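Every few months somebody sends me a link and asks if I'm ready to give up my laundry day. Last month it was my neighbor Tove Skov, who had read that home robots are 85 percent of the way there. 85 percent of what? I have 3 kids and a dryer that runs most evenings, and I'd like to know which 15 percent is left over for me.

So let's talk about towels. Folding is the chore these people love to show, and it's always something small and square on a nice flat surface.
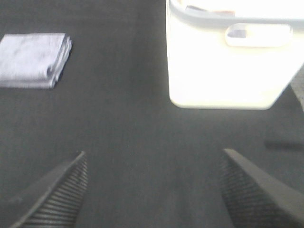
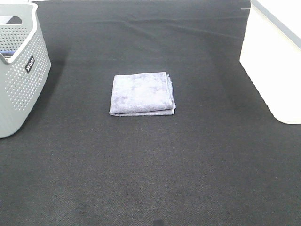
Photos: Sixten Engebretsen / Rulley

A neat little rectangle, I'll give them that. The layers sit one on top of another and I have put worse in my own closet. But a folded cloth tells me very little. How long did it take? How many tries? I asked Sixten and he said he'd get back to me – that was in September.

My own pile has fitted sheets, a bathrobe with one sleeve inside out, and 12 socks that match nothing. Show me two fingers dealing with a fitted sheet and I'll listen. I can't do those myself, so the bar is low.

Tove says give it nine years. Maybe. She said the same thing about self-driving cars, and she still drives me to the train.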